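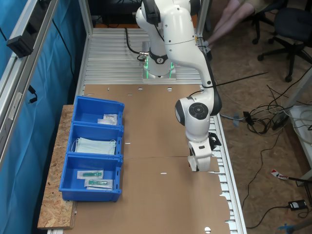 Robot arm at the bench, with cardboard laid over the table.

Steltorano, the bill tracker: a review

I've been following our assembly's education bills with Steltorano since September, and I'm still a bit giddy about it! You type in a bill, say the one setting up the new technical college at Bravton, and it shows every clause, every amendment and how each member voted. It even handles second readings properly (my old tracker, Banov, lumped them in with committee stage and drove me mad).

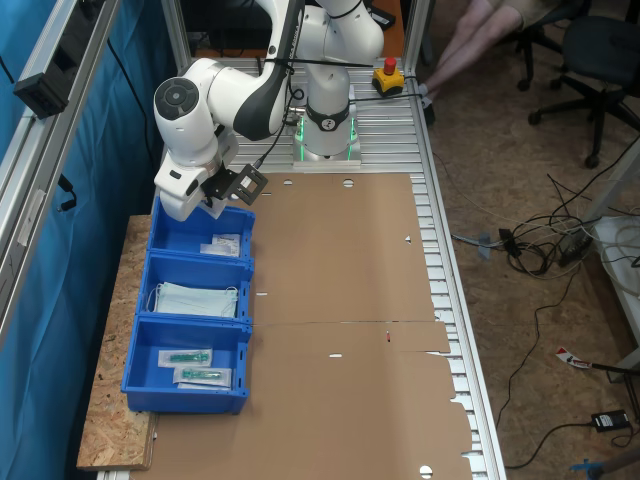
Hrefna Bech found the alerts too keen at first and had 4 before breakfast, all for the same amendment, until she switched to the daily digest.

Fair point, and I'd do the same on a busy bill. But the search is a joy. It covers over 1,000 bills, and I found a funding clause from the last session in one go

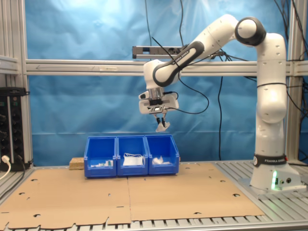 and then lost a whole happy evening reading the debate that went with it. Speeches sit beside the clause they refer to, so you can follow a minister's promise straight to the wording.
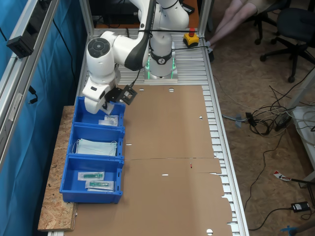 What I'd change

The printed layout is cramped, and you can only save 2 searches on the free version. More, please!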